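Okatow Table Clearing Set: Known Fault Notice

This notice accompanies release 2 of the set and should be read before any of the recordings are used. It was last revised on Jul 6, 2018.

Summary of the fault
The set holds 430 recordings of household waste being cleared from tables with two hand-held grippers. In 121 of them the jaw width reading for one gripper is wrong. The value freezes when the jaws first close and stays there until the tool is restarted. The camera footage is not affected.

Cause
The fault was traced by Định Đỗ at Nelluvum to a loose connector behind the jaw linkage. Thin items such as fruit peel require a tight grip, and repeated full closing worked the connector free.

Affected material
Recordings made at the Kneath site are sound. All affected recordings come from Cituvham and are marked "width_fault" in the index file.
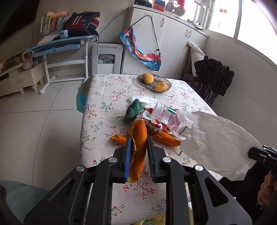

Users should not train a grip controller on the marked recordings. A controller that reads a frozen width may go on closing after contact, and this presents a pinching hazard where people work at the same table. The marked recordings may still be used for work on images alone.

Correction
Replacement connectors with a locking tab have been fitted to both tools. Corrected width values will be issued in September. Further faults should be reported to Nelluvum, quoting the recording number.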